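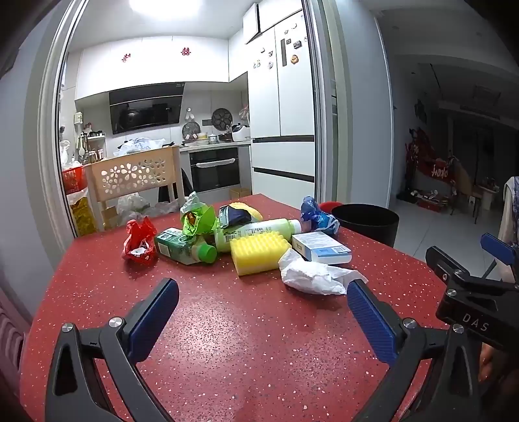
A red speckled tabletop with a few small household things.

I bought the Miveo roof vent fan from Costeo in March, for a small travel trailer that we use on most weekends when the weather is good. Before that we had only a plain plastic hatch with a crank. It let some air in, but in a warm night it was not enough for two people and a dog.

The Miveo is the middle model. It has 8 speeds, a reversible motor and a rain cover that you can leave half open. The inside frame is white and quite flat, so a tall person does not hit the head. The buttons are on the frame and there is also a small remote control, which needs a coin battery that is not included.

Fitting it took me one long afternoon. The old hatch came out after a lot of scraping, because the previous owner used a sealant which became like stone. The opening in my roof was the standard size and the new flange sat well on it. The instructions show the screws very clearly, but the wiring is explained in one small drawing only. I had to look at it many times until I understood which wire goes to the fuse. Please buy your own sealant tape. The one in the box is too thin in my opinion, and it was finished before I reached the last corner.

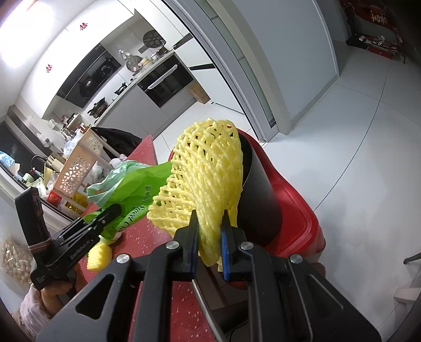 Can you leave the fan running all night on the battery?
On the lowest speeds it is fine. Ours runs from bedtime until breakfast on a 100 amp-hour battery, and in the morning there is still enough for the lights and the water pump.

The noise is the part I was most worried about. On speeds one to three I hear a soft hum and I can sleep directly under it. From speed five it is like a bathroom fan, and on the highest speed you must raise your voice. We use the highest only after cooking — it clears the smell of fried onions in 10 minutes if you open the window near the door. 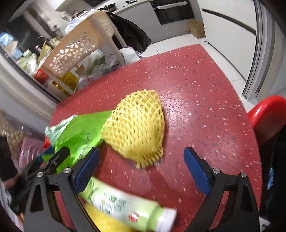 The rain cover did its work also in a heavy storm at the Presgate campground. We had it half open during dinner and no drop came in. While driving I close it completely. There is a small click when it locks, and I advise you to listen for this click, since a friend of ours with the same fan drove away without it and had a rattle for the whole trip.

What I do not like is the insect screen. It is held by four little knobs which turn too easily, and the fine dust stays in the mesh. I wash it every second trip with dish soap. The remote is also weak and I must point it exactly at the frame.

I compared it with the Kang fan before buying. The Kang costs 20 dollars less and has a nicer screen, but the motor turns in one direction only. For us the reverse function was more important, and after one season I would choose the same again.

Last updated: October

Related reviews
Kang roof fan: first impressions
Window shades for small trailers
Which sealant tape for an old roof?

Contact | Copyright, all rights reserved | Back to top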